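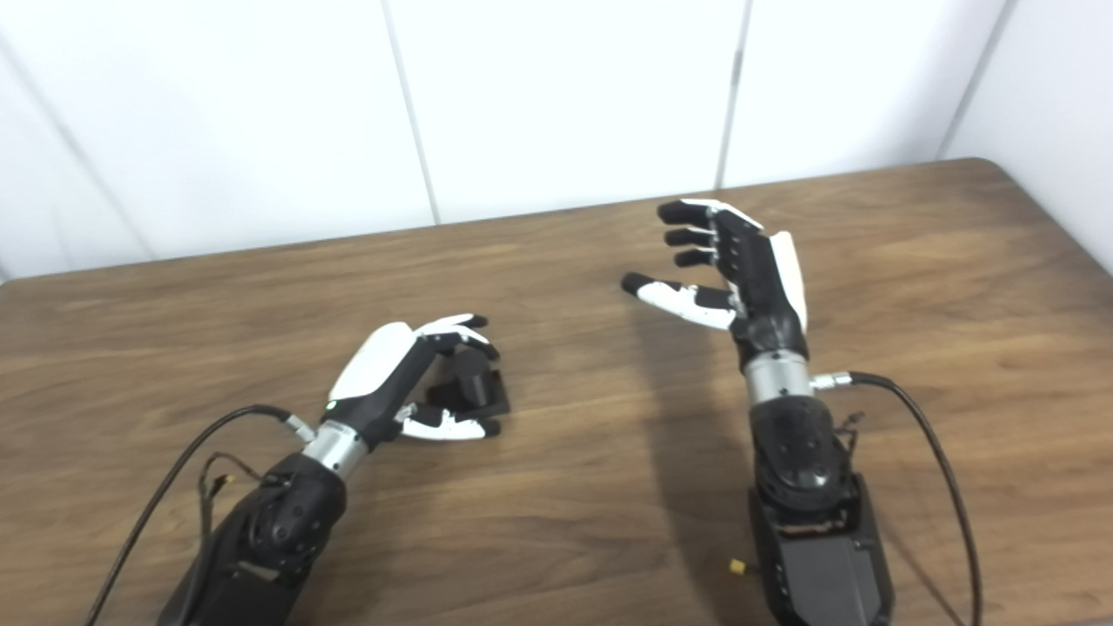
Maëlle Sutherland
Writer, sander of tables, owner of too many clamps

OK so quick one tonight because I have to be up early and the glue is still out. Lots of you asked about the table. The wood one, wavy grain, rounded corner, against the white panels. I've been promising this post since March and kept not doing it.

Short version: I wanted one clear surface. One! The old desk had a drawer unit bolted under it and a shelf over it and every flat inch had mail on it. So the desk went to my cousin, and the new table went up against the white panels, and now there is a rule. Whatever you're working on can be on the table. Nothing else. Coffee goes on the windowsill.

The brown is medium, by the way. I went back and forth forever on that. I had samples from Drusetti in a pale color and a nearly black one and hated both by the second day. Pale shows every pencil mark. The dark one showed dust by lunchtime. Medium brown with a lot of movement in the grain hides everything, including a long scratch I put in it the first week with a hinge — still mad about it.

Total for the top and legs was $243 with delivery. The legs came in a separate box, 2 weeks later, with the wrong screws. Hinds was very nice about it on the phone and then sent the same wrong screws again. I ended up going to the hardware store with one in my pocket and matching it by eye.

The wall

People think it's paint. It's panels, big smooth white ones, with thin gray lines where they meet. I like the lines. Gives your eye somewhere to go. A plain painted wall behind a table gets grubby fast in my experience, chair backs, elbows, whatever my nephew does to walls. These get wiped with a damp cloth and I forget about them.

Downsides: you can't hang anything. I mean you can, but then there's a hole in it forever. I had a calendar picked out and everything. It lives on the door now.

Also measuring. Measure twice and then go have dinner and measure again. I was off on the first go and had to re-order one from Troltotus, another $178 I did not have budgeted. If your corner isn't square (mine is not, what corner is) the last panel is the one that will get you.
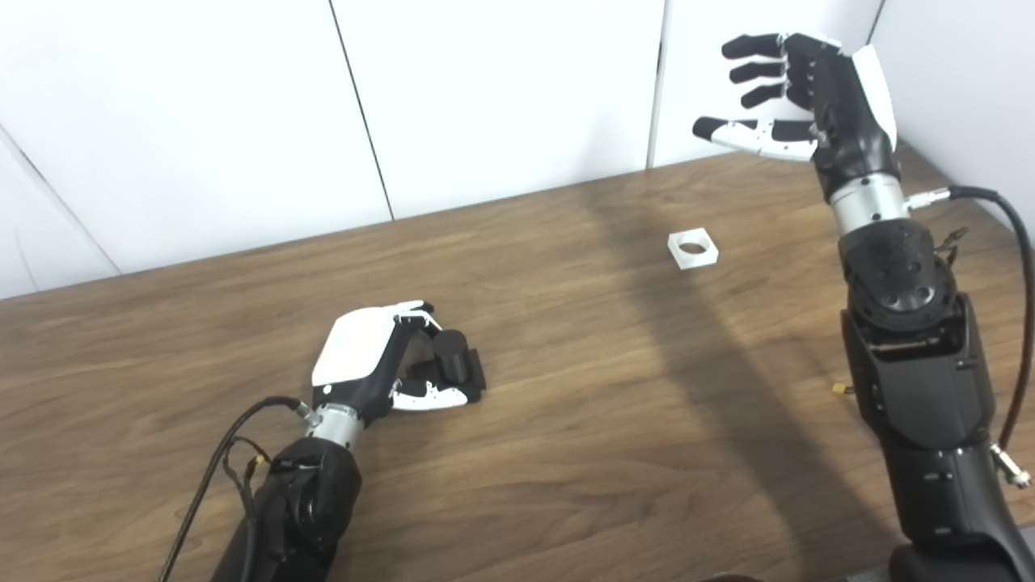
Small parts

The other thing I changed is how I deal with little stuff. Small black things especially. A black peg with a flat black base is easy to find on brown wood, and I can tell you it is impossible to find on a black cutting mat, which is what I used to have. I lost pieces for days. Got rid of the mat. Didn't miss it.

What I do now is stand things up. Anything with a flat bottom gets stood on its bottom, a few inches in from the edge, and that's where it stays until I'm done with it. Laying things down is how they roll. I've crawled under this table plenty and there is a draft down there and also, somehow, always a raisin.

Light matters too. I took the desk lamp away completely, it made one hot bright circle and then everything outside of it was
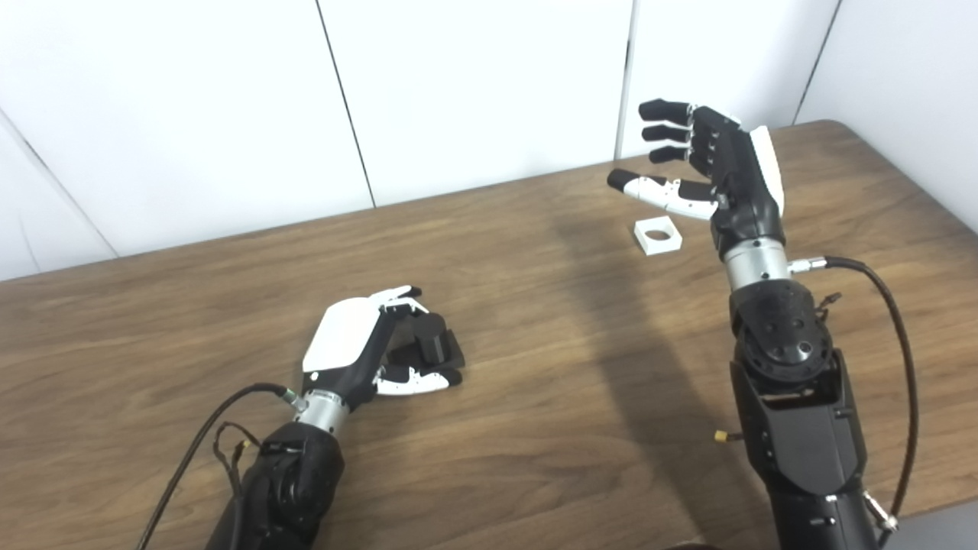 murk. Even light over the whole wall and the whole table is so much nicer. I can see the streaks in the wood right up to the back edge and I don't get that headache by four in the afternoon. If you only change one thing change the lamp.

Cleaning is nothing. Dry cloth, then barely damp cloth, with the grain. I tried the Stunska spray and it left a film that took me 3 tries to get off, so no more sprays. My neighbor swears by it, her table is older and oilier, maybe that's the differnce.

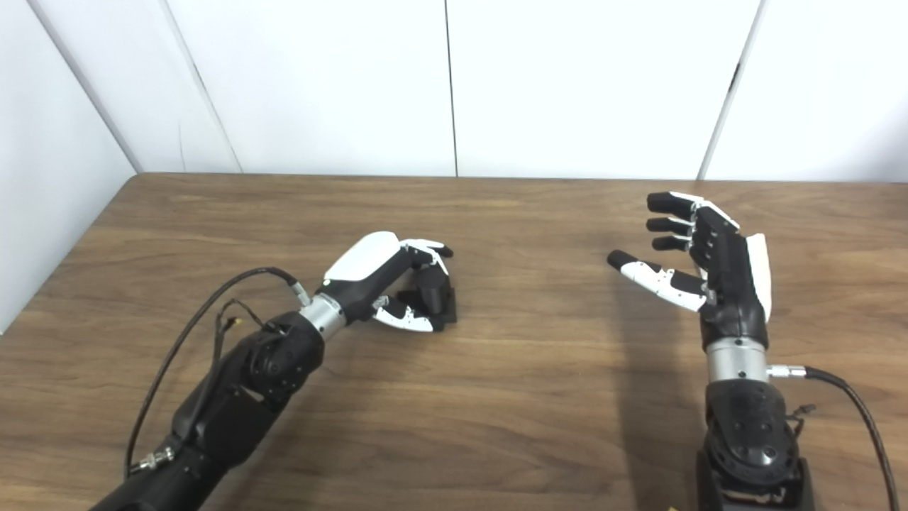

Things I'd do over

Order the legs and top from the same place.

Round off all the corners. I catch my hip on everything and the rounded corner is the only one I trust.

Leave a bit more room at the side wall. It's tight in the left corner where the table tucks in, and getting a cloth down there is a pain.

Buy the cloths in a bigger pack.

Shelf post is next, once I figure out where the shelf is going becuase it's not going on the panels. Ok, glue. Bye.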